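달리기 케이던스와 음악 템포를 맞추면 정말 덜 힘들까? 프로젝트 보고서

작성: Yee-man Chiu
제출일: 2018년 10월 20일

1. 시작한 이유

저는 원래 달리기를 싫어했습니다. 6월에 친구를 따라 Batbridge 강변 코스에 나갔다가 2킬로미터도 못 가서 걸었거든요. 그런데 그날 이어폰에서 우연히 빠른 곡이 나오는 순간 발이 저절로 박자에 붙는 느낌이 들었고, 그게 너무 신기해서 한 학기 프로젝트로 삼았습니다! 질문은 간단합니다. 발걸음 수(케이던스)에 맞춘 음악을 들으면 같은 속도에서도 덜 힘들게 느껴질까요?

2. 참가자와 방법

참가자는 우리 학교 학생 17명입니다. 달리기 경력은 제각각이었는데, 하프 마라톤을 뛰어 본 사람도 있었고 체육 시간 이후로 처음 뛰어 본다는 사람도 있었습니다. 모두 실내 트레드밀에서 세 가지 조건으로 뛰었습니다.

조건 A: 음악 없음
조건 B: 본인이 고른 음악 (템포 무관)
조건 C: 본인 케이던스에 맞춘 음악

한 번에 20분씩, 조건마다 다른 날에 뛰었고 순서는 제비뽑기로 정했습니다. 속도는 첫 연습 때 심박수가 최대치의 60~80퍼센트에 들어오는 지점으로 각자 고정했습니다. 케이던스는 Emeseo 앱으로 쟀고, 5분마다 보그 척도(6~20)로 '지금 얼마나 힘든지'를 물었습니다. 숨이 차서 말하기 어려운 사람은 손으로 숫자판을 짚게 했는데, 이 방법이 생각보다 훨씬 편해서 나중에는 전원에게 썼습니다.

조건 C의 곡은 Furitz 재생목록에서 뽑았습니다. 템포가 딱 맞는 곡이 없으면 편집 프로그램으로 조금 빠르게 하거나 늦췄습니다. 3퍼센트 넘게 바꾸면 보컬이 어색해져서 그 선은 지켰습니다.
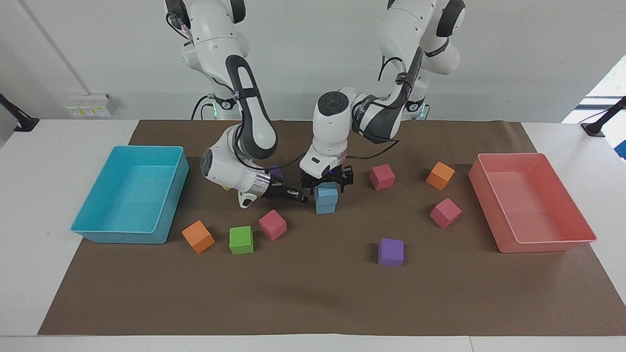 3. 결과

20분 시점의 평균 자각도는 음악이 없을 때 14.6, 본인이 고른 음악일 때 13.5, 템포를 맞춘 음악일 때 12.9였습니다. 처음 5분에는 세 조건이 거의 똑같았는데 10분을 넘기면서 벌어지기 시작했습니다. 그래프를 처음 그렸을 때 선 세 개가 갈라지는 걸 보고 도서관에서 소리를 지를 뻔했습니다.

심박수는 조건 사이에 눈에 띄는 차이가 없었습니다. 몸이 하는 일은 비슷한데 느낌이 달랐다는 뜻으로 읽었습니다. 케이던스의 흔들림은 조건 C에서 가장 작았고, 특히 초보자 쪽에서 확 줄었습니다. 한 참가자가 20분 동안 3723걸음을 찍은 것이 전체 최고 기록인데, 이 사람은 키가 작고 보폭이 짧은 편이라 다른 사람과 바로 비교하기는 어렵습니다.

예외도 있습니다. 평소 오래 달려 온 참가자 두 명은 조건 C가 오히려 불편하다고 했습니다. 박자를 따라가야 한다는 생각 때문에 호흡이 꼬였다고 합니다. 이 두 명은 음악 없는 조건에서 점수가 가장 낮았습니다.

4. 아쉬운 점

참가자가 적고, 어떤 조건인지 본인이 다 알 수밖에 없습니다. 템포를 맞춘 음악이 좋을 거라고 기대하고 뛴 사람도 분명 있었을 겁니다. 음악 취향도 통제하지 못했습니다. 조건 B에서 발라드만 들은 사람이 있었고(의외로 잘 뛰었습니다), 조건 C의 곡이 전부 처음 듣는 노래였던 사람도 있었습니다. 트레드밀 결과가 야외에서도 똑같이 나올지는 아직 모릅니다.

5. 다음에 해 보고 싶은 것

Liao 공원 순환로에서 같은 실험을 해 보고 싶습니다. 오르막이 한 군데 있는데, 거기서 템포를 조금 올린 곡과 내린 곡을 비교하면 재미있을 것 같습니다. 메트로놈 소리만 들려주는 조건도 꼭 넣고 싶습니다. 효과가 박자에서 오는지 노래에서 오는지 나눠 볼 수 있으니까요.

참고로 저는 이제 5킬로미터를 쉬지 않고 뜁니다. 재생목록이 필요한 분은 발표 때 말씀해 주세요. 템포별로 정리해 둔 표를 나눠 드리겠습니다!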